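5.2 Boxes that people have fiddled with

I said in the last section that most of the storage we came across in Irnov was bought and then left alone. A box came home, things went into it, and the lid was lost by May. I'd have been happy to leave it there, but a smaller group of boxes kept pulling me back, and I want to give them some room here. These are the ones that had been altered: a hole cut in the side, a strip of elastic round the middle, a bit of curtain pole tied across the top. In my notes I called them "fiddled-with boxes", and the name stuck (I did try to find something more scholarly for the paper and gave up).

By "altered" I mean that something had been added to the box or taken away from it, and that the change was meant to last longer than an afternoon. A lid propped open with a book doesn't count. A lid held open with string, knotted and trimmed, does. Stickers and labels I've left out altogether, as they're dealt with in the section on naming, and so is the whole business of writing on boxes in felt tip and then regretting it. Paint I dithered over. In the end I kept it in where the paint told you which side should face outwards, and dropped it where it was there to look nice.

I should also say what was in them. The Savix project was set up to look at small plastic things in shared and family rooms, the sort of stuff that is too light to stay put and too fiddly to stack. Building pieces, clips, beads, pegs, counters, bits of games whose boards have gone. The people I talked to almost never had one word for all of it. I heard "the bits", "the little stuff", "the crunchy box" (from a child, and I wish I'd thought of it) and quite often just "that". One mother used "the bits" for a full tub and "the pieces" for the same things spread over the carpet, and she was perfectly consistent about it for the whole of my visit.

What struck me first was how little people liked talking about their alterations. They would tell me at length where a box had been bought and how much it had cost, and then wave a hand at the bracket they'd screwed to it. "Oh, I just did that." I got much further by asking what they had used. People who went quiet when I asked why would chat away about which drawer the string lived in, whose pliers they'd borrowed and what the tape had been like before they stopped making it properly. From there the why usually wandered in by itself, often halfway through something else.

The materials were nearly always to hand already. Wire, zip ties, dowel, ribbon, bulldog clips, the cardboard from a parcel. Only one household had gone out and bought anything for the job, and they were a little sheepish about it. I think this matters for how we read the boxes. If you go by what is in the shops, you'd suppose that people choose a box for its size and its lid and that's the end of the choosing. In the rooms I sat in, a good deal of the deciding happened later on, at the kitchen table, with whatever was in the drawer.

Rods and bars turned up more than I'd expected. They were laid over boxes, pushed through the handle holes, or hung along the front with things dangling from them. Figure 2 has my favourite of the kind, a clear box with a brown wooden rod going right across it. I like it because you can see how the whole thing is put together without anybody having to take it apart for you.

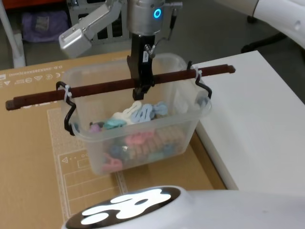
Bryony Tasker-Lunn

Figure 2. Clear plastic box of small pastel pieces, with a wooden rod carried on two wire hooks and held by white zip ties.

Three things about it are worth a few lines. The first is that the box itself hasn't been cut or drilled to carry the rod. Black wire hooks sit over the rim, and the rod is tied to the hooks. I found this again and again with the better boxes: the new part holds on to something that can be unhooked, and the plastic is spared. When I raised it, people tended to say that a cracked box was no good to anyone, which is fair enough. A few also said they hadn't decided yet. I've come to think that this not having decided is a proper reason in its own right. You can have a rod on a box for years and still be trying it out.

The second is the length. The rod runs well past the box at both ends, and has a small notch at one tip. In a catalogue that would look like a mistake. At home it hardly ever is, or at any rate it's a mistake that gets put to work. Cutting wood to size means finding the saw, clearing a place to use it and sweeping up afterwards, and a rod that is too long still does for most jobs. I've listened to people defend a long rod as a handle, as a place to hang a cloth bag, and as a way of stopping the box being shoved to the very back of a shelf. I can't say which of these came first in any given home, and I'm wary of anyone who claims they can.

The third is that you can see what's inside. Through the front there's pink, with some tan and orange ridged pieces over towards the right, and blue and teal further down. Clear boxes were much the most popular with the families, and I went in assuming it was so that they could find things. Partly it is. But several people told me they liked them for the colours, and one father said he'd moved a box from the cupboard to the windowsill and had never once looked for anything in it. He'd bought a second one to match. Our forms had a tick-box for "visible contents" under "retrieval" and nowhere else, and I had to write him in the margin.

Now for where a rod gets in the way. A bar across an open top changes how you reach in. You go to one side of it or the other, and you come out with whatever you've got hold of at a slightly different angle. Children in the Puvmont playroom, where there were two barred tubs on the low shelf, nearly always went in from the front side and nearly always with one hand. The plain tubs next to them got two hands and were quite often tipped over. I wouldn't build a theory on it. The barred tubs were also further from the door, and the plain ones held the better stuff (dinosaurs, mainly). Still, the staff there had noticed it as well, and had taken to putting the noisiest pieces under the bars, which I thought was rather clever of them.

It also gets in the way of a lid, obviously! A box with a rod tied over it has given up on being shut. None of the people I asked seemed to mind. Lids came in for a lot of abuse in the conversations generally, and I've put the choicest remarks in the appendix. The worry was always dust, and the answer was always that the bits could go in the sink.

The Wattimena survey of shared playrooms, which we leaned on for our first set of categories, has no place for any of this. Its forms ask for box type, lid type and position in the room. It covers up to 814 storage items depending on how you treat the nested ones, and I can't find an alteration noted against any of them. I don't take that to mean there weren't any. If a form has no line for the string, the string stays out of the file, and I know this from our own first round, when I went back through my photographs and found a peg bag I had walked straight past.

So I added a line to the form for the second round, worded as loosely as I could manage: "Has anything been done to it?" It gave me the longest answers in the whole set. Some were about the box. A fair few were about the shelf underneath, or the table, or a door that had been taken off its hinges to make space, and I've kept those back for section 5.3, where the furniture gets its turn.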